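The great cup cull, part one

Quick one tonight, dinner's in the oven and I've got maybe half an hour.
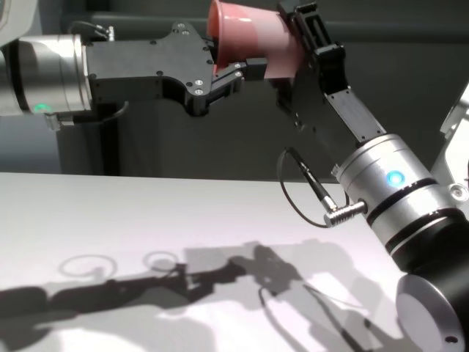
So. Cups. I've been putting off the cup cupboard since we moved in and March seemed as good a time as any. It's the one over the kettle, the door that doesn't shut unless you lean on it. You open it and something rolls. Usually plastic. Usually lands in the sink, once in my porridge.

Rule I set myself: everything comes out, everything gets picked up, nothing goes back in without a decision. Sounds very firm written down. Took me the entire afternoon and two pots of tea, and I did skip the very back of the top shelf where the vases are. Another day.

Final number out on the worktop was 18, for a household of 2. And that's only cups, I wasn't even doing glasses.

The pink plastic one stays. I'll say that now before anyone writes in. It's light, it bounces, and it lives by the bathroom basin for teeth. Also gets used for rinsing shampoo out, watering the fern, scooping rice when I can't find the scoop. Hardest working cup in the house and it cost nearly nothing. I did consider buying a second one so that the bathroom cup and the rice cup could be different cups. Probably should. Don't think about it too much if you've eaten here.

The Waller mugs were harder. They're a proper set, or were, heavy things with a handle you can get all your fingers through. Bought with my first wages from the garden centre. One has a chip exactly where your lip goes and I've been drinking round it for years, turning the mug so the handle's on the wrong side. Why. Chipped one has gone out to the shed for screws. The other three are back on the bottom shelf at the front, where I can reach them half asleep.

Then the travel mugs. Oh dear. Four lids, three mugs, and not one pair that matched. I tried every lid on every mug like some sort of awful fairy tale. The Flotik one nearly fits the tall grey one if you press hard, but nearly is how I got coffee all through my bag in the autumn, library book and all, so out they went. Kept one mug without a lid for pens.

Tea cups from Kallio. These were posted to me by Vilja Väisänen after I stayed with her, wrapped in so much newspaper I was finding bits of it under the sofa for weeks. Thin, pale, tiny, hold about three sips. I never use them. They're also the only things in that cupboard I'd go back into a fire for, so they've moved to the shelf in the front room where I can at least look at them. Vilja if you're reading, yes I know, they're for using. You said. I'm working up to it.

Things I found that weren't cups, while I was in there:

a candle, half gone
the good tin opener!!
a packet of cress seeds
one birthday card, unwritten, for someone who is now five years older than the card

Shelves got a wipe with hot water and a bit of washing up liquid, then dried with an old pillowcase. I know people do the vinegar thing but I can't stand the smell when I'm about to put drinking things back in. There were tea coloured rings on the bottom shelf that needed bicarb and elbow. They came off mostly. One didnt and it's got a mug standing on it now.

I'd bought liner for it as well, the ribbed sort from Favusia, comes on a roll. Measured the shelf, cut it, it was too short. Measured it again. I'd measured the other shelf. So the bottom one has a join in it, slightly wonky, towards the left. You can't feel it when you slide a mug across, and the top shelf is perfect as nothing much goes on it.

How it's set up now, if you want to copy:

bottom shelf, daily mugs, one row, nothing stacked
middle, plastic and anything for picnics or small visitors, stacked two high at the most
top, vases, and whatever I'm pretending not to see

Not stacking the mugs is the bit that's made the difference. I used to do them in towers, and the one I wanted would be at the bottom, and I'd hold the top two in one hand and fish about with the other. Now I just take a mug. The door shuts as well. I keep opening it to shut it.

In total 10 went in the box for the charity shop, wrapped in tea towels that are also going, so that's some of the linen drawer done by accident. Box is in the hall. It'll be in the hall for a while if I know me, I've already put the post on top of it.

Somebody asked under the last post what I do with promotional mugs, the ones with a logo from a conference or a boiler firm. Nothing clever. If it's a nice shape to hold I keep it and stop noticing the logo. If it's that straight sided sort where the handle gets hotter than the tea, box.

Next is the plastic tubs and I'm dreading it, there's a drawer and a bag AND a second bag inside the first bag. If anyone has a way of keeping lids upright that isn't a toast rack (tried it, too narrow) please leave a comment.

Right, timer's gone, that's the potatoes. Will put the tubs up next time, assuming I survive teh bag.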